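Notebook, bimanual bench
6/20/19

Plates again. Carrying on from the April entries, where the one-arm policy got plates into the rack but only if they were handed to it already close to vertical. The question for this round is whether two arms can take a plate through a change of tilt between them and keep hold of it well enough to slot it. Everything below is on the Gramley bench, black arms, parallel grippers, wire rack, ceramic plates in the usual colours.

Setup first so I can find it later. Controller is the Hukier stack, unmodified apart from the gripper force limit, which I dropped after a chipped rim. The policy is the chunked one from the Clondport branch. It was trained on 1369 teleoperated demos, which is what was left of 2000 after I threw out anything with a drop, a re-grasp off the table or a pause longer than the chunk length. I was fairly harsh on the pauses. In the first cut I left them in and the arms learned to hover beside the rack doing nothing, sometimes until the time limit.

Observations are the wrist cameras plus the fixed view. I tried taking the fixed view out. It didn't hurt the first grasp, but slotting got noticeably worse, and going through the logs the failures were mostly the plate arriving rotated a bit too far and riding up on the wire. The wrist cameras are so close to the plate at that stage that there is very little in them except glaze. Fixed view goes back in and stays in.

Labels: each demo is split into grasp, tilt, transfer and slot. The tilt phase is the one I care about. One gripper has the rim and the other supports the inside face, and the lower rim stays on the table as a pivot while the angle changes. Using the table this way was not in the original plan. It came out of the teleop sessions, where the operators all drifted toward it once they got tired of holding the full weight in the air. I've kept it. The wrist torques are lower and the plate has one less way to spin.
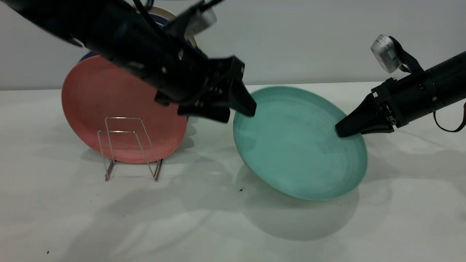

The part that took most of the week was the inside contact. A fingertip on a concave glazed surface wants to slide toward the centre, and when it does the rim grip has to take up the difference, and the rim grip is only good in one direction. I went through three things.

First, more force on the inside finger. Made it worse. It pushed the plate around the rim grip like a door on a hinge.

Second, rubber tips. Better, but the rubber picks up glaze dust and needs wiping, and the behaviour drifts over a session in a way I can't separate from the policy. Took them off again. They're in the drawer with the Mladenović fixtures if anybody wants them.

Third, and what I'm using now, a small compliance term on the inside arm along the plate normal only, stiff in the other two directions. The normal is estimated from the rim ellipse in the fixed view, updated once per chunk. It's a crude estimate and it gets worse as the plate comes edge-on to the camera, so I freeze it at the last good value when the ellipse gets too thin. With that in, the slide during tilt is small enough that the rim grip holds.

Chunk length was swept at the same time. Short chunks gave jitter between the two arms, with each one correcting for the other. Long ones were smooth but committed to a bad tilt and couldn't get out of it. A chunk of 8 is where I've settled for now.

Result so far: over 600 trials the tilt phase is no longer the most common place to fail. The slot is. Typical failure is the bottom of the plate landing on top of a wire loop instead of between two, and the policy then presses down. It has no notion of having missed. I've added a stop on vertical force so it backs off, but backing off isn't recovering, and I'm still scoring those as failures.

Rack occupancy matters more than I'd expected. With other plates already standing, the neighbour hides part of the wire and the arm tends to aim for the gap it can see, even when the one behind it would be easier to reach. Demos were mostly collected filling the rack in the same order, so I suspect the policy has learned the order as much as the gap. Should have shuffled it — my mistake, easy enough to fix in the next collection.

Colour seems not to matter much. Haven't tested properly.

To do:
Shuffle the fill order and collect again.
Re-run the compliance term with the normal taken from the depth fit, for comparison.
Log the frozen-normal events, which at the moment leave no trace anywhere.
Check the left gripper fasteners before the next long run.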